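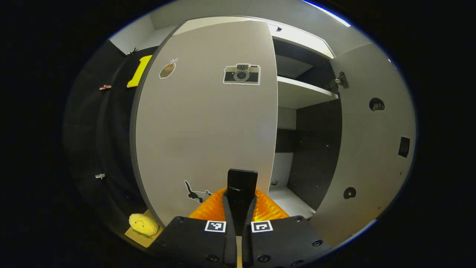

Work and Automation, Unit 6
Handout: Who Puts Things Away Now?
K. Visser

Read the Coetzee chapter first. It is 114 pages and the good part is at the back.

The case is Dustow, a supply office where the fetching and shelving went to machines. Management's word was "relieved." The clerks were relieved of walking, and then of deciding which shelf anything belonged on, a matter on which they had held strong views.

Points to bring to class:

Opening a cabinet door was never in anyone's job description. It is now a line in the budget.

Three clerks became "exception handlers." Compare their old and new pay slips (appendix). Bring a magnifying glass for the difference.

Hilance, the vendor, trained the system on the clerks' own movements. Should they have been paid for that? Prunberg says no, at length.

Response papers, one page, are due by 6 p.m. in my mailbox, which still opens by hand.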